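Home Diary Recipes Allotment About me
Search this diary... Go

Snacks, cans and a very grey table

12 February 2022
By Pao-chu Cheng

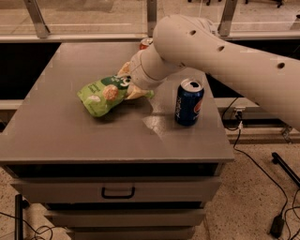

Green crisps (well, crispy ball things) and an open Pepsi on the grey table.

So it has been a snacky sort of day. I had every intention of eating properly, I really did, I even got the lentils out last night and put them in a bowl with a saucer on top, and they are still sitting there now looking at me. What I ate instead was most of a sharing bag of crunchy things in a bright green packet and a can of Pepsi, and I would do it again.

The green ones come from Minhas on the corner, which is the only shop I know where the snack aisle is longer than all the other aisles put together. I go in for milk and come out with a carrier bag. Nhàn put me on to them last May when she came to stay. She brought a pile of different packets and laid them out for us to try after dinner, and we sat there giving them marks out of ten in the back of an old Modomine notebook. I've still got the notebook. The green ones got nine from me and seven from her (she takes points off for anything that sticks to your teeth). The prawn ones got four. We were both a bit rude about the prawn ones, though I noticed we finished them.

I do like a snack that's round. You can't do much with a crisp except eat it, but a ball you can chase round a bowl. My mother used to tip ours into rice bowls when we were small so that we wouldn't fight over the bag, and we fought over the bowls. I never decant anything now. Straight out of the packet, standing up usually, and then I fold the top over and pretend I've finished for the day.

The table has turned out all right, by the way. I know I moaned on here before Christmas about how long Basollow took to deliver it, and then moaned again when it came and it was so very grey, but I've come round to it. It wipes down in one go and the rounded edge is kind to your elbows. Mind you it does show everything. If the big light's on you get a great stripe of shine across the top and every fingerprint shows up in it, so I have been wiping it more than I ever wiped the old one. The old one was so scratched and ringed that you could have put a hot pan on it and not noticed. I did, more than once!

On the subject of rings — I have finally bought coasters. Prultent ones, cork, 2 in a pack, which seems mean for the price, and who has two people round and no more? They went in the drawer the moment I got home and they've stayed there. I will start using them on Monday, as they say, or whenever it is that people start things.

Now, the cans. I said in January that I was going to cut down on fizzy drinks and I have, a bit. I was on one a day and sometimes another in the evening if there was something good on, and now it's one every other day, except for this week, which has been long. There's something about opening a can at home in the afternoon that makes it feel like a day out. A bottle doesn't do it. A glass with ice in definitely doesn't do it, that's just a drink. I think it's the noise. Nhàn says it's because we were only ever allowed cans on coach trips, and she's probably right, she generally is about that kind of thing.

She rang this morning while I was still in my dressing gown, full of her jigsaw. It's a 1,000 piece one of a harbour and she has done all the boats and all the houses and is left with nothing but sky. She reckons she's got 264 pieces of sky (she counted them out into a baking tray, which tells you how her week is going). I told her to put it back in the box and she was quite offended. Then we talked for ages about whether she should come down again in May, and if she does whether she'd bring the blow-up bed or make do with my settee, and by the time I'd put the phone down it was nearly lunch and I hadn't had breakfast. Hence the green bag.

I did get a few things done after that. Changed the bed. Took the cardboard out. Cleared the windowsill of all the little pots I've been saving for seedlings, washed them, then put them straight back on the windowsill as I couldn't think where else they should live. I started a scarf too, or started it again, in that mustard wool, and got far enough to see that I'd gone wrong in the same place as last time. Pulled it out. I'll have another go with the bigger needles and some proper daylight.

Supper was meant to be the lentils. I got as far as looking up how much stock they'd want and it said 400 ml, and I had a stock cube and an onion and no enthusiasm at all, so it was toast. Cheese on one slice and marmite on the other. They'll keep till tomorrow, I changed the water.

Need to buy: onions, washing-up liquid, stamps, a card for Nhàn's niece, something green that isn't in a packet. And if I'm passing Minhas I might just see whether they've got the orange ones back in, the chilli ones, they'd sold out when I looked and the lad on the till said to try after the weekend.

Older entries Newer entries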